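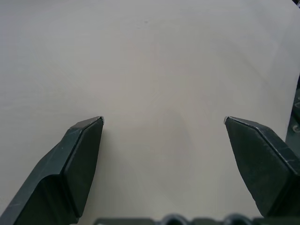
Singers who join a large chorus for the first time often receive a full vocal score several weeks before the first rehearsal and are expected to arrive with it marked. A marked score saves rehearsal time for everyone, and the work is best done at home, in one or two sittings, before any notes are learned. Choose a plain, smooth, off-white tabletop with nothing set out in the middle of it, so that the score can lie fully open and pencil marks can be checked against the printed page without distraction. The steps that follow are those used by the Stastley Choral Society for its fall season, which opens each September with a major work for chorus and orchestra.

What you will need

Two soft pencils, a clean eraser, a ruler and a packet of small adhesive flags. Ink and highlighter are not permitted in scores on loan from the Society's library. A replacement fee is charged for any score returned with permanent marks.

Step 1. Number the measures

Check whether your edition prints measure numbers. Many older editions print rehearsal letters only. If numbers are missing, write one at the start of every system, in the left margin above the soprano line. Begin again at 1 for each movement. A long closing movement may run to 268 measures or more, and an error early on will carry through to the end, so compare your numbers with the rehearsal letter chart enclosed with your score before going further.

A first ending and a second ending do not receive separate numbers unless the chart shows them that way. A pickup measure is not counted.

Step 2. Find your line

Place a small bracket in the margin wherever your part changes position on the page. This happens most often when the chorus divides into eight parts or when solo lines are added above the chorus. Second altos and baritones should take particular care, as their lines are frequently printed on a shared staff. Where two parts share a staff, mark an arrow up or down at the start of each system.

Step 3. Mark entrances

Go through the score from beginning to end and mark each entrance that follows a rest of four measures or longer. Write the number of measures of rest, and next to it the source of your starting pitch, for example "from oboe" or "same as tenor." If the pitch cannot be found easily in the piano reduction, leave a flag on the page and raise the matter with your section leader.

Step 4. Mark breaths and cutoffs

The Society's chorus master, Soon-im Gil, issues a breath sheet for each work. Copy every mark on it exactly. A check mark above the staff is a full breath. A check mark in parentheses is a staggered breath, to be taken at different places by neighboring singers. Final consonants are written under the beat on which they are sounded – a "t" placed on beat three, for example, is sung on beat three and not before it.

Do not add breaths of your own until the second rehearsal. Changes given from the podium always replace the breath sheet.

Step 5. Write in the text

For works in Latin or German, write the pronunciation only over words that cause you difficulty. A score filled with phonetic spelling is hard to read at tempo. A word-for-word translation should be written once, on the blank page facing the start of each movement.

Step 6. Check your work

Set aside about 65 minutes for a final review. Play a recording and follow your own line without singing. Stop wherever your eye is lost, and add a bracket or arrow at that point. Flags that are no longer needed should be removed, as they catch on neighboring pages during performance.

Lending and return of scores

Scores may be borrowed from the library in Buzatu Hall beginning 14 days before the first rehearsal. Each copy carries a library number on the inside cover, which must match the number on your loan card. The collection holds 600 vocal scores, and most titles are lent in only one edition. Members who own a different edition are asked to show it to the librarian, Sorcha Rutherford, before marking it – page numbers will differ, and in some cases so will the underlay of the text.

All pencil marks other than measure numbers are to be erased before return.

Filed under: For Singers, Rehearsal Preparation, Score Library

Contact the Library | © Stastley Choral Society | Back to top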